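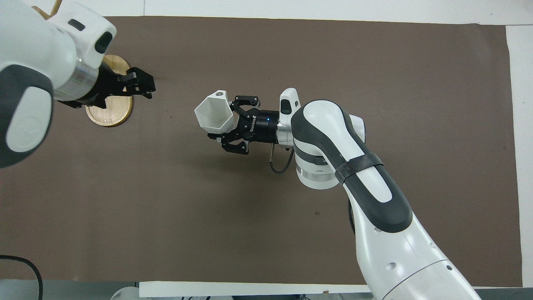 Two-arm table station in a staff canteen: what happens to the people who do the work now?

Posted by Natália Urban

I supervise the dish and table-setting room at the Wavthorpe training center, which serves about 2,000 meals in a full week. Management intends to place a two-arm station in the room in December. It would take cups and plates from a mat, turn them as required and set them out for the trays. Seven employees share this work at present.

We have been told that no positions will be removed, but we have received nothing in writing about duties, breaks or pay grades. I would be grateful to hear from workplaces that have already gone through this change. In particular, who is responsible when the station stops during a meal period, and were your employees trained before or after the equipment arrived?

Vratislav Bednárik
Facilities, Merura

Our site introduced a similar station two years ago. The number of employees did not change. The content of the work changed considerably, and our written duties did not keep pace with it.

Before the station, each employee handled cups and plates for most of the shift. Afterward, one person per shift was asked to load the mat, watch the arms, clear dropped items and restart the program. This was treated as a light duty and paid at the old grade. It is tiring in a different way, as the employee must stay attentive for long periods with little to do. We now rotate that post every 40 minutes and have recorded it as a separate duty with its own allowance.

With regard to your specific points:

Stoppages during a meal period should belong to a named person on each shift. At our site this was left open, and the fastest worker in the room was called every time, in addition to her own tasks. Please also keep enough hand-setting space to serve a full meal without the station.

Training should take place before installation and during paid hours. Ours was held afterward, in a single morning, and the evening shift was missed entirely.

I would also request a written statement on the use of any video or performance records — employees will ask, and they are entitled to an answer. The agreement we signed states that such records may not be used to assess individuals.

Lovisa Brekke

I agree with the above regarding rotation. At Trullora the supplier's staff adjusted the grip settings whenever we changed cups, and each visit had to be scheduled. Ask whether your own people will be permitted to do this. Two of ours were trained eventually and moved up one grade.

Ayman Sfeir

We have one. It is slower than a person but it does not mind the early shift. Check your contract.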